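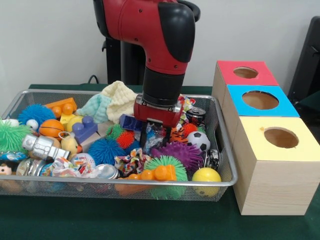 Stamatia would have the basket emptied once a week and everything in it wiped, and she told me so by phone before I had my coat off. Her view is that wire mesh is good for drying and bad for storage, as small parts work their way through and soft things catch on the ends. I wrote both points down. I agree with the first. On the second I have only one pulled thread to go on, in the crochet, and that may be older than the basket.

2024-01-24. Toy sorting, first proper session. Cold in the room until eleven. Heating on at 20, which is enough if one keeps moving.

The boxes are settled. Pine, three of them, each with a round hole in a painted top: yellow, blue, pink. The plan as of this morning is yellow for balls, blue for small hard things, pink for anything soft. Makis wanted to sort by colour to match the tops. I pointed out that the spiky balls alone come in lime, purple and two blues if one is fussy, and there is no purple box. He let it go.

The difficulty with sorting by kind is the size of the holes. A spiky ball has two diameters, one with the spines relaxed and one with them pressed flat, and it is the second that matters. Method: hold the ball over the hole, press with the palm, turn slightly. The football is a separate matter and I shall probably leave it out of the boxes altogether. The bricks want to be turned on end. Anything crocheted should be rolled first, loosely, and fed in by one corner.

Vanderleia asked whether lids with holes were any use if one still had to lift the lid to get things out. A fair question. My answer was that putting away and taking out are different jobs and a child will do the first more willingly if it involves a hole. She has ordered a plain crate from Bostum regardless, 3 weeks' delivery, so by March we shall have both systems and can compare.

Two tables in use, green cloths on both. The cloth is the right choice. Balls stay where they are put, more or less, and the tray does not slide when one leans on it to reach the far side. I would still like a raised edge along the front.
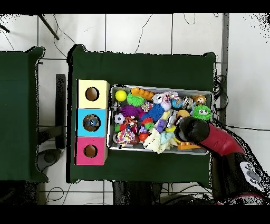 The rope toys are the worst of it. They have no obvious category, they tangle with whatever is beside them, and they hang over the rim and bring other things with them when lifted. I have put them down provisionally as soft, so pink box, but the knots are hard enough that one could argue for blue. Lefteris did argue for blue, at some length. Left open.

Also unresolved:

- The capsule. Hard, small, therefore blue box, unless it opens, in which case it should be kept with whatever belongs inside it.
- Fuzzy balls with eyes. Ball or soft toy? I say ball if it rolls. Chrysanthi says soft toy if it has a face.
- Loose toy eyes. Need a jar with a screw lid, well out of reach.
- Plastic bags. To be taken out and not put back.

Wiping: warm water and a drop of Kurorine on a cloth for the smooth balls, a soft brush for the spiky ones, working from the base of the spines outwards. Plush and crochet to be washed at 30 in a net bag and dried flat. Allow 25 minutes for the hard items, drying not included.

Labels tomorrow, if the printer cooperates. Ring Stamatia about the net bags.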